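Working alongside the arms at Wekeck: your questions answered

We get a lot of lovely, curious questions about our cloth handling work at the Cliltdale lab, and most of them are about the rules. Good! We like talking about the rules. Last updated June 2026.

Do I need training before I come into the room?

Yes, a short one. It takes 25 minutes and you do it with whoever is running the Jinine cell that day. You'll press a stop button, feel how stiff the arm is when it halts, and learn where to stand. People tend to come out of it wanting to stay all afternoon.

Where should I stand while the arm is moving?

Back by the counter, unless you are the named operator. The arm's reach is set in software and we add 400 mm on top of that for visitors. If you want a closer look at a grasp, just ask - we'll pause the arm and you can get your nose right up to it.

Why do you use so much knitwear?

Knits are brilliant test pieces! They stretch, they sag, they shed fibres, and a ribbed edge behaves nothing like the fabric beside it. A gripper that copes well with a folded tea towel can still make a mess of a sleeve. Our good practice sheet asks every team to include at least one knitted item in each batch, and to keep using it once it starts to fray, up to the point where threads could catch in the finger joints.
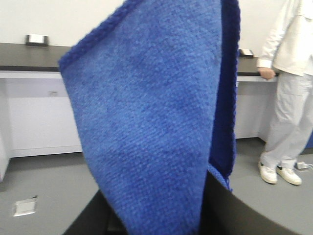
Blue knit held up in the gripper, seen from the wrist camera.

How hard is the gripper allowed to squeeze?

For cloth, our house limit is 20 newtons, and most grasps need far less. The limit lives in the Sowa controller settings and only the cell lead can change it. If you think a task needs more, write down why and bring it along. We've said yes before, and we've also found a better grip angle over a cup of tea.

What should I wear?

Closed shoes, always. Lab coats are on the hooks and we ask you to fasten them. Tie back long hair, tuck in lanyards and take off scarves. Rings are fine for watching but come off for operating.

Can I hand something to the robot?

Only in handover mode, when the light on the base is amber. Hold the item by its far end and let go as soon as you feel the tug. Please never pull a garment back out of a closed gripper - press stop, then use the release key.

What about cables and clutter?

Keep the walking route clear and report anything trailing across it. We changed the wording here in February, as the old version only mentioned the area under the arm.

I spotted something that didn't seem right. Who do I tell?

Anyone in the room, straight away, and then ring extension 2359 so it gets logged. Small things count, and we love getting these calls.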